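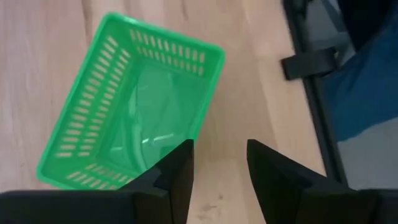
# Living with the Danell kit: a student report

When our department bought the Danell teaching kit, it came in two cardboard cartons and was meant to be a quiet addition to the second-year practicals. Our group was asked to use it for a term and write up whether it was worth having, for the students who will come after us and for the staff who will have to decide on a second one. I should say at the start that I grew very fond of it, and I have tried to keep that out of the marks at the end (not with complete success, I suspect).

## What you get

The kit is sold by Clernamon, who supply a good many schools and colleges. In the cartons you will find the arm itself, a two-finger gripper, a small camera that fits at the wrist, a power supply, a clamp for the bench and a printed guide. The software is called Vinora and has to be downloaded separately. There is also a paid support plan, which we didn't take up, so everything I say about help and advice comes from the free side of things.

Putting it together took our group 3 hours, and a fair part of that went on the cable that runs from the camera down to the base. The guide shows it going one way round the elbow and the arm rather plainly wants it the other way. Once we had changed it over, the cable stopped pulling and we had no more bother with it. I have pencilled the correct route into our copy of the guide, on the inside of the back cover.

## The task we chose

We wanted something ordinary that the arm could try over and over, and we settled on baskets. A plastic basket with slotted sides is light and cheap, and it gives a gripper a real problem to solve, as the rim is the only sensible place to take hold. The green one is quite a good test for the camera as well. Its rim is thick and catches the light, so it stands out beautifully against pale wood, but the floor inside is glossy and throws up glints that have nothing to do with its shape.

The job was to find the basket, bring one finger inside the rim and one outside, close, lift, and set it down again further along the bench. We did this by hand control first, with one of us steering from the wrist camera view alone, and afterwards with Vinora doing the steering. I would really recommend the hand stage to anyone — you learn very quickly how little you know about where your own fingers are when the picture comes from behind them!

## How it did

We ran 63 attempts under Vinora in the end, spread over several afternoons in October. The first 12 were a muddle, and I would put most of that down to us. We had left the grip width at the factory setting, which is far too narrow to go over a rim of that thickness with any comfort, and the fingers kept landing on top of the plastic and pushing the basket along. With the width opened up, things improved a great deal, and by the last afternoon we had seven clean lifts in a row, which caused some cheering.

The failures that remained were nearly all the same sort. When the basket lay at a slant to the arm, Vinora would judge the near corner correctly and then turn the wrist a little too far, so that one finger came down well clear of the basket. Moving the desk lamp helped, and so did drawing the blind. We also tried the matt setting in the camera menu, which made the reflections weaker and the rim weaker too, so we put it back.

## Compared with the older arm

The department's other arm is a Stasiv, and it seemed only fair to give it a turn. The Stasiv is heavier, slower to set up and a good deal steadier once it is going. It has no wrist camera, so you must measure where everything is and type it in, and a basket that has been nudged is a basket it will miss. For teaching about coordinates I would still choose it. For a first meeting with robots I would choose the Danell, as a newcomer can be lifting something within the same practical.

## Things we would ask Clernamon to change

The guide wants a proper section on grip width, with a drawing, somewhere near the front. The bench clamp is too shallow for our thicker benches and we had to borrow one from the workshop. Vinora should also remember its settings when it is closed — we lost ours twice before we started keeping them on a card taped to the lid of the carton.

## Our marks

Assembly gets three out of five, and would get four with the cable drawn correctly. Handling gets four. The software gets three, mainly for its forgetfulness. Value is harder, as we never saw the invoice, but the group would be glad to see a second kit bought, so that two tables could work at once and the queue for the hand controller would be shorter.

The settings card is still in the carton. Please leave it there.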